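Circuit board recycling: common questions

Which boards does Soltico accept?
Bare and populated boards of any shape or colour, up to 400 mm on the longest side. Remove batteries first. 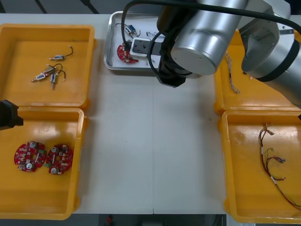
Do I need to sort them?
Only by grade. Keep boards with gold-plated contacts apart from power supply boards. Mixed lots are priced at the lower grade.

Is there a minimum weight?
15 kg per delivery. Smaller lots can be handed in at the Grolura depot on Mondays before 10 a.m.

When am I paid?
Within 30 days of the assay report. Queries go to Elmarie Botha in accounts.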